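Kodelard Community Hall, kitchen and break area
Monthly safety check, April 5, 2025
Checked by: Dilani Siddiqui
Copy to: Parveen Rathnayake

Exits and walkways
Back door opens fully: OK
Hallway clear: Needs work. Folding chairs stacked past the closet again. Moved 3 of them, the rest need a cart.
Exit sign lit: OK

Fire
Extinguisher gauge in green: OK. Next service due in July.
Smoke alarm test: OK, second try. Button sticks.

Electrical
Kettle cord: Replace. Outer cover split near the plug. Tagged and put on the top shelf. Please don't take it down.
Outlets by sink: OK, both trip and reset.

Tables and dishes
Table surfaces: OK, no chips or sharp edges found.
Mugs: OK. Threw out two china ones with cracked handles. Plastic ones can stay.

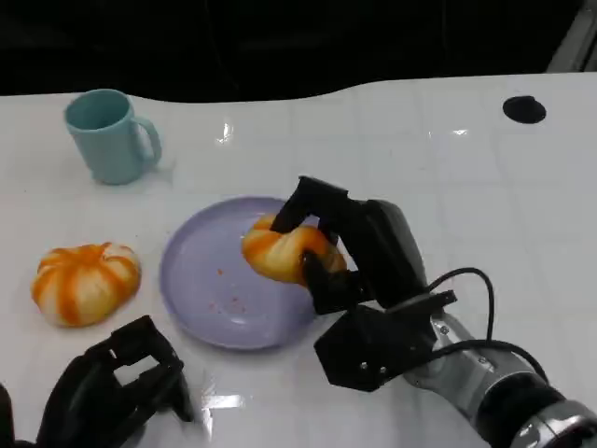 Teal plastic mug on the white table.

Water and fridge
Hot tap: 13 seconds to run warm, no drips under the sink.
Fridge door seal: Loose at the bottom corner. Mizanur Bhuiyan has the part number.

First aid
Box stocked: Short on burn gel and small bandages. Reorder a pack of 20.

Open from last time: stair tread by the side entrance still lifts. Tape is holding but needs a screw.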